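Gus Ostrowski has baked bread in Skulavby for 19 winters, and he still gets up at 2 in the night. When I came to his kitchen in November, the first loaves were already on the shelf and he was eating soup.

"People ask me for the recipe," he says. "I give it to them. Flour, water, salt, and you wait."

He learned the work in Tronau, from an aunt who did not like to talk. She let him carry sacks for one year before he could touch the dough. "I was angry every morning," he says. "Now I have an apprentice and I am the same – maybe a little worse."

The rye comes from Stemamdale, 57 kilometers by a bad road. He bakes 190 loaves on a normal day and 100 in January, when the summer houses are closed. His sweet bun, the Cocco, he started to make for his daughter, and today it sells before the rye.

I asked if he thinks about stopping. He wiped the table for a long time. "My knees think about it," he said.

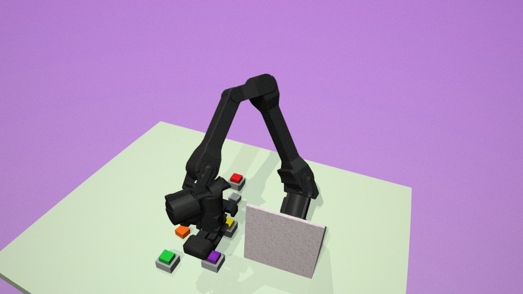
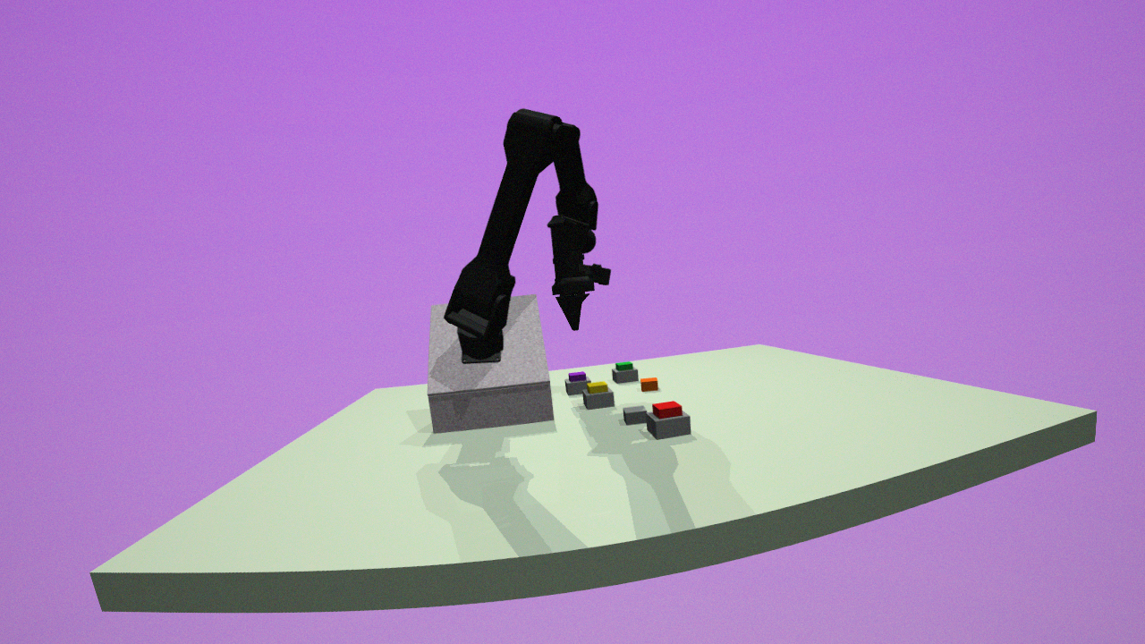

After the bakery

In the afternoon he sleeps, then he walks to the harbor and buys fish. He does not eat bread in the evening.

Comments

Marit: The Cocco was smaller last year, I think. Still very good.

oldferry: Is he open at Easter?

Benno T.: My mother worked with the aunt. She did talk, but only about prices.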